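Usadar Opens Kitchen Task Recordings to Outside Research Groups
October
By Ratih Tarigan

Usadar has finished the first part of Diltska, a collection of recorded household tasks meant for training two-armed robots. The release holds 1,345 recordings across 22 tasks, and 219 of them involve a toaster and sliced bread.

Each recording pairs the views from the robot's head and wrist cameras with the joint positions of both arms and hands. Operators guide the robot through a task from start to finish, then reset the table and begin again. Attempts that go wrong are kept and labeled – the learning system needs those too.

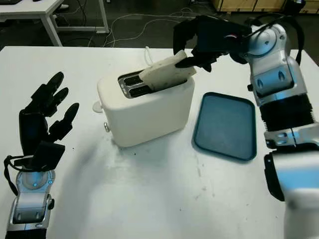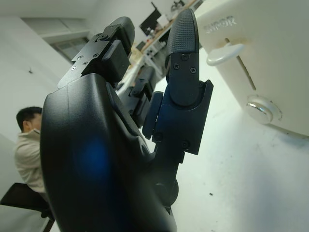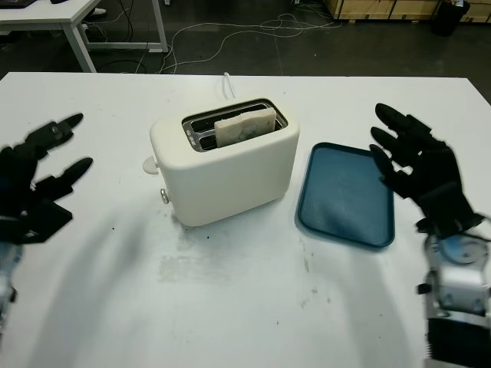
Toaster work for the Diltska collection. The first and third views are from the head camera, the second from a wrist camera.

"Bread is a hard thing for a robot hand," said Elspeth Rankin, who leads data collection at Usadar. "It bends and it tears, and no two slices are the same shape. We wanted a lot of tries with the same toaster before we moved on to other models."

Etance, which supplied the labeling software, checked the start and end point of every recording. Gunnlaugsson will host the files and handle access requests.

Research groups can apply for the recordings at no charge. Applicants should name a contact person and say which of the tasks they plan to use. Part 2 will cover dishes and folded cloth – work on it has begun, and a release date has not been set.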